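Robot Learning from People, Unit 6
Reading a result on learning from human video

Before class, read the Brerkow paper through the end of its section 4. You can skip the appendix on hyperparameters, but please don't skip the one on data splits. Most of what I want to talk about is in there, and I suspect very few readers have opened it.

What is being claimed

The setting should be familiar from Unit 5. Teleoperated robot data is slow and expensive to collect. People doing chores with a camera on their heads is cheap. So you collect a lot of the second kind, a little of the first, train one policy on both, and hope that something useful carries over from human hands to a gripper.

Brerkow is one version of that recipe. The authors, Begoñe Ibarra and Ryszard Górecki, recorded people loading and unloading dishwashers in ordinary kitchens. They ended up with 2,000 clips, and after filtering they kept 1,251. Hand positions are estimated in each kept clip, turned into wrist paths, and used as a training target alongside the real robot actions. The abstract says the resulting policy places dishes in a rack with 98 percent success, and that "human video substitutes for robot demonstrations at scale."

Those are two separate claims. The first is a measurement, and we can ask how it was made. The second is an interpretation, and I don't think the paper earns it. I'd like you to disagree with me if you can, but come with a table number.

The filter

Start with the drop from 2,000 to 1,251. That is 749 clips gone, well over a third of the collection. The paper gives this one sentence: clips were removed "where hand tracking was unreliable."

Think about when hand tracking is unreliable. The hand goes behind a plate. Two hands cross. Fingers go down between the tines of a rack and the camera loses the tips. All of that happens exactly when a person is doing the hard part of the job. Carrying a cup through open air is easy to track and easy to copy. Getting the cup to stay put among other dishes is neither.

So the filter may be doing something more than cleaning. It may be throwing out contact and keeping transport. If that is right, the human data teaches the policy how to get to the rack and says very little about what to do there. I can't prove this from the paper, since the authors don't report what was going on in the removed clips. They could have. A hand-labeled sample of the removed clips would have settled it in an afternoon.

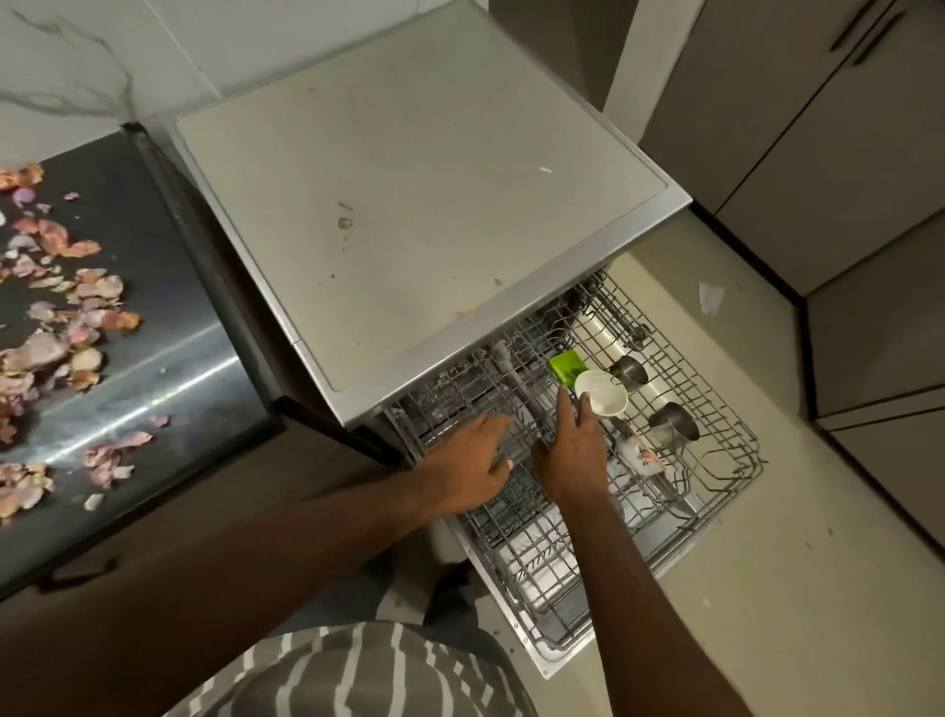 A second problem is what a wrist path leaves out. Two hands working in a rack are often doing different jobs, and the role of each one can change within a second. Brerkow's robot has a single arm. The paper handles this by keeping "the more active hand," where active means the one with the longer path over the clip. A hand that braces or holds something in place has a very short path, so it is dropped. The hand that is kept then appears to manage on its own, and the policy is trained to believe it.

Someone asked last year whether this matters if the robot only ever handles one object at a time. Perhaps not for a cup. I would want to see it for a plate going in next to other plates, where the neighbors lean and shift. The paper's test objects are listed in the appendix, and you should look at which ones are there before you make up your mind.

The test set

Now the 98 percent. Evaluation was done in 9 kitchens, which sounds good until you reach the data splits appendix. All 9 also supplied human video. The robot demonstrations came from the Povent lab kitchen only, so the authors call the 9 kitchens "unseen by the robot." True as written. The policy, however, had been trained on images of those counters, those racks and that lighting, from head height, for the whole length of the collection.

This is the leak I want you to learn to spot. "Unseen" has to mean unseen by the model, in any form. A kitchen that shows up in the human half of the training data has been seen.

There is also the matter of what counts as a success. The criterion is that the object is "in contact with the lower rack and released." Under that rule a bowl lying face up on top of two plates is a success. So is a tumbler that will fill with dirty water. I don't mean that as a cheap shot. Loose criteria are fine for comparing two methods on the same footing. They are poor support for a headline number, because the reader supplies a stricter meaning than the one that was measured.

The missing baseline

The comparison in the main results table is between (a) robot data plus human video and (b) robot data alone. The first wins by a wide margin. But (a) has many more images in it, from many more kitchens, than (b). The gain could come from the hand paths, which is the method. It could also come from the visual encoder having looked at more kitchens, which would need no hands at all.

The run that separates these is easy to describe. Keep the human video, throw away the hand targets, and train the encoder on the images alone. Then fine-tune on the same robot data. If the score stays where it was, the hand paths did nothing. The paper doesn't include that run.

A smaller follow-up by the Lorente group did something close to it, with drawers in place of dishes. They found that most of the gain stayed after the hand targets were shuffled between clips. One study on drawers doesn't sink a result on dishwashers, and their robot set was small. Still, it points the way I would have bet.

What I do believe

I don't want you to leave thinking the work is worthless. The collection is varied in a way that lab data almost never is. Real kitchens have mess on the counter, racks half full, doors that don't open all the way. A policy that has met some of that is better placed than one that has met a clean bench and four mugs. The authors also released their clip index with the removed clips still listed – more than most groups do, and the reason we can run the exercise below.

I also find the failure figures believable. When the policy fails, it mostly fails after it arrives at the rack. That fits the transport-versus-contact story, though it fits other stories too.

Exercise for next time

Work in pairs. Take the 40 removed clips in the shared Miltcombe folder and sort each one by what the hands are doing when tracking is lost: moving freely, touching an object, or touching the rack. Decide on your rules before you open the first clip and write them down. Label separately, then compare, and report how often you disagreed as well as the final totals.

Then write one page on whether your labels support my reading of the filter. If they don't, say so plainly. My guess about contact came from reading a single sentence in a methods section, and it could easily be wrong. Please also suggest a success criterion for rack loading that two strangers could apply and get the same answer. That part is harder than it sounds, and last September's class never agreed on one for bowls.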